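Speaker notes: Small boards, big video
Cirkelia meetup, lightning block, 22nd June

Slot is short, so skip the bio. They've got the program in front of them and they can read.

Start with the telly story. I bought a little fanless box for the lounge room because I was sick of the old tower humming away through every quiet bit of every film. Lovely thing, silent, sips power. Put a high-def stream on it and it turned into a slideshow! (Pause, somebody always laughs at this, probably because they own the same box.)

So the question for tonight is why a machine that can run a spreadsheet, a browser and a mail server without complaint falls in a heap when you ask it to play a movie. And what you should look for before you spend your money.

First bit: decoding is hard work. Compressed video is mostly instructions for rebuilding pictures out of bits of other pictures. Keep this loose, don't get into macroblocks, I lost the whole room at Lurkeck when I did that. Just say the main processor can do it, but it's a generalist, and it'll be flat out the entire time. Flat out means heat, and heat in a fanless case means it slows itself down, and then you drop frames.

Second bit: the decode block. A dedicated patch of silicon that does one job. When it's working, the processor is nearly idle and the case is barely warm to the touch. Show the Vekanau board results here. Same clip, same player, hardware decoding off and then on. Let them look at the two graphs for a bit before I start talking. I always talk over the graphs.

Mention that the clip was 3975 frames long, in case anyone wants to match the test at home. I'll put the settings up on the Cirkelia page. 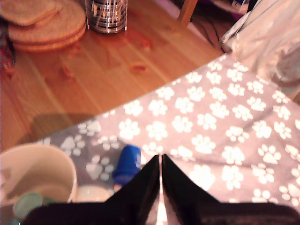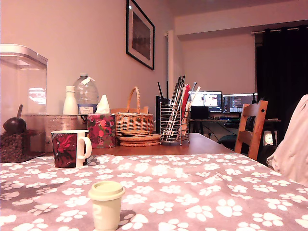
Third bit, and this is the one I really care about: having the block on the chip doesn't mean you're using it. Three things have to line up. The chip has to support the format (not just the family, the actual profile and bit depth). The driver has to expose it. And the player has to ask for it. Miss any of them and you quietly fall back to software, with no error, no warning, nothing in the menu. I spent a whole weekend swearing at a perfectly good board over a single unticked box in the player. Own up to that, it goes down well.

Quick demo if the projector is behaving. Play the clip, open the system monitor beside it, toggle the setting. If the projector isn't behaving, go straight to the recording and don't muck around with cables for half the slot like last time.

Now the buying advice. People will have their phones out for this, so go slowly.

Look for a format list in the data sheet, and be suspicious of a box that only says "HD ready" or "4K capable" on the front. Capable of what? Outputting a 4K desktop is a completely different job from decoding 4K video.

Check the memory. The decoder shares it with everything else on these small boards, and a single slow stick will choke the lot. I'd take two sticks over one every time if the board has the slots and supports dual channel.

Ask about driver support on whatever you're going to run. The Shenoy board was gorgeous on paper and I still haven't got acceleration going on it under Linux. (If anyone has, please grab me at the break, I mean it.)

Don't overspend! You can put together a decent secondhand playback box for more than $200 if you go mad on storage, but the board itself needn't be the dear part. Spend what's left on a case with proper fins.

Likely questions:

Can I just add a graphics card? Sure, if there's a slot and the power supply will cope, but there goes your silent little box.

Does it help with video calls? Sometimes. Calls need encoding as well, and that's a separate block with its own list of formats. Check both.

What about older hardware? It'll be fine for older formats. The trouble starts when a streaming service moves to a newer codec and your chip has never heard of it.

Last thing, remind them the July session is the hands-on one, so bring a board, a power supply and a keyboard. Power boards will be on the side benches. Screens are first in, best dressed.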